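Zupan Trades Forum > Education and Training > Student Competitions

Topic: Written portion weighting at regional weld contest

flatposition
Posted March 8, 2025

I teach second-year welding at a county career center and took two students to the Radau regional. Before I send comments to the organizers I would like input from other instructors on how the score was built.

Practical: three coupons, visual inspection plus bend test. Written: symbols, joint sketch, procedure questions, all on paper, all by hand. The written portion carried 68 points of a total of 195. That is more than a third of the score for work that involves no arc time.

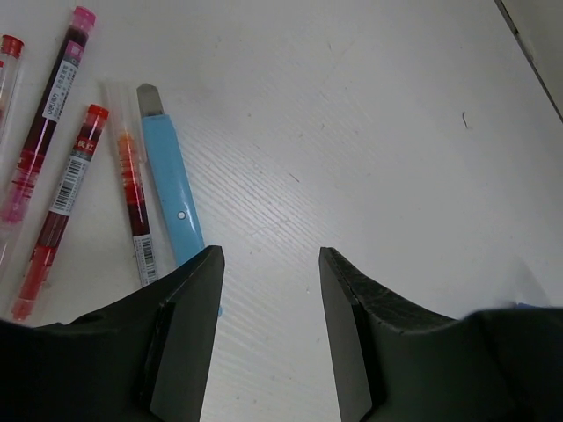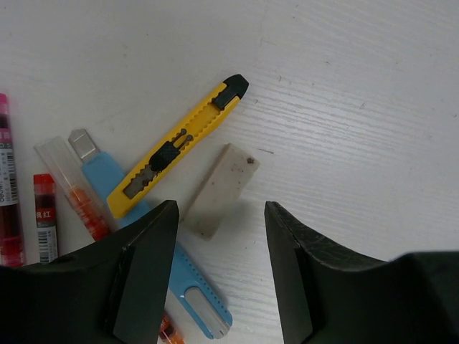

My stronger student passed every bend and had the cleanest vertical of our pair. He lost most of his points on the joint sketch. He drew the bevel correctly but left the root opening off the symbol and put the groove angle on the wrong side of the reference line. Both are real errors and I am not contesting the deductions. My question is whether a sketch should be able to outweigh a full coupon, and under this sheet it can.

How are other regions splitting it?

rootpass_ed
Replied:

Our region runs the written portion as a pass/fail gate. Students take it at their home school beforehand, the proctor mails in the results, and anyone who passes goes to the practical with a zeroed score. Ranking is entirely on the coupons.

It has one drawback. Ties are common at the top, and our tie-breaker is elapsed time, which I do not like. It rewards students who skip interpass cleaning and get lucky.

L. Kelmendi
Replied:

Ljubica Kelmendi here. I inspected for a pressure vessel shop before I moved to teaching, and I disagree with the original post.

A root opening missing from a symbol is a shop-floor error with a cost. The fitter sets the joint tight, the welder cannot get penetration, and the joint gets gouged and redone. I have written up more rework from misread or incomplete drawings than from poor technique. A contest that says it measures job readiness should weight the drawing heavily. I would leave 68 where it is.

What I would change is the content. The procedure questions on the Radau paper were mostly recall: name the polarity, name the shielding gas. Give the student a one-page WPS with a mistake in it and have them find the mistake.

flatposition
Replied:

Quoting L. Kelmendi: "I have written up more rework from misread or incomplete drawings than from poor technique."

Reading and producing are different tasks. A welder reads symbols every day. A welder seldom draws one from scratch, at least in the shops that hire my graduates. I would accept the same weight for interpretation: hand them a print, have them lay out and tack the joint to it, and measure the fit-up. The current sheet tests drafting.

L. Kelmendi
Replied:

Fair distinction, although I would not concede all of it. Field repair means sketching a joint and getting it approved, sometimes on the back of a work order. But I agree a fit-up task would be the better test if the organizers have the people to measure it. Root opening can be checked with a taper gauge in under a minute per joint.

tigernotmig
Replied:

Judge at a different regional, not Radau. Two points from that side of the table.

First, the written portion is the only part that grades the same no matter who is holding the pen. We had two judges score one set of vertical coupons separately as a trial in October and they differed by 6 points on a single plate, both using the same undercut gauge. Heavier practical weighting means heavier dependence on judge agreement. If you want the practical to count for more, ask for double scoring with it.

Second, bend tests need a shop with a bender and time to cut and dress the straps. Ours are done at Flerkton's training bay after hours. More coupons is an easy thing to ask for and a hard thing to schedule.

rootpass_ed
Replied:

Was that spread on visual only, or did it include the bend?

tigernotmig
Replied:

Visual only. Bends were in full agreement. An open discontinuity gets measured on the convex surface and there is not much room for opinion. Nearly all of the disagreement was in reinforcement height near the stops, plus one argument over whether a mark was an arc strike or a grinder nick.

stinger_down
Replied:

Student here, competed at Radau. The weighting did not bother me. What bothered me was that we were not told about it until check-in. The packet we got said "written and practical" with no numbers. I spent all my prep on overhead, which was not even one of the positions. If I had known the sketch was worth that much I would have done twenty of them.

Also the machines. Half the booths had Zurkton inverters and the other half had older transformer units. You drew a booth number and took what you got. I drew a transformer and we run inverters at school, so it took me most of my practice plate to find a setting.

flatposition
Replied:

The packet issue is worth raising and I will include it. Our packet had the same wording. I had assumed I was missing a page.

On the machines, I am less sympathetic. There was a practice plate, and adapting to an unfamiliar power source is part of the trade.

rootpass_ed
Replied:

I am with the student on the machines. Adapting is part of the trade, but so is having a shift to get used to the equipment. If half the field gets the kind of machine they train on and half does not, you are measuring the draw. Either use one type or let everyone have a second practice plate. Scrap plate costs very little.

tigernotmig
Replied:

One type is not realistic for a donated or borrowed fleet. The second practice plate I would support. We allow unlimited practice for a fixed period before the start, same length for everyone, and we have had no complaints about machines under that arrangement.

L. Kelmendi
Replied:

To add to the student's first point: the rubric should be published with the entry form, including deduction values. There is no test security reason to hide how many points an undercut costs. Inspectors work to a published acceptance standard and so should contestants. My own students get the grading sheet on the first day of the term, and I have not seen that it makes the test any easier for them.

flatposition, do you have the deduction table for the sketch? I would like to see how they scored a missing root opening against a wrong-side angle. Those should not carry the same penalty.

flatposition
Replied:

Only my students' score sheets, no table. Working back from the two sheets, both errors look like a flat deduction of the same size. One of my students had a single error and the other had two, and the gap between them fits. That is a small basis so I will ask the organizers to confirm.

L. Kelmendi
Replied:

If it is flat, that is a stronger complaint than the overall weight. An incorrect side on the reference line puts the preparation on the wrong side of the joint. A missing root opening generates a question to the engineer, if the shop is any good.

flatposition
Replied:

Agreed, and I will lead with it. The draft to the organizers now reads:

1. Publish the full score breakdown and deduction values with the entry packet.
2. Grade sketch errors by consequence.
3. Replace part of the drawing task with a measured fit-up from a print.
4. Fixed open practice period, equal for all booths.
5. Second judge on visual for any coupon within reach of a placing.

I took out the request to lower the written total. I still think it is too high, but item 3 would settle most of it for me.

rootpass_ed
Replied:

Item 5 needs a definition of "within reach" or it will get ignored. Say the top six after first scoring.

I would have left the weighting request in. A third of the score is too much for paper in a welding contest, fit-up or no fit-up, and if one instructor does not say so they will assume we are all fine with it. I will send my own letter.

stinger_down
Replied:

Can students sign on to this or is it instructors only?

flatposition
Replied:

Send your own through your instructor. The packet wording is your strongest point, so quote it exactly. I will change item 5 to the top six and mail mine Monday.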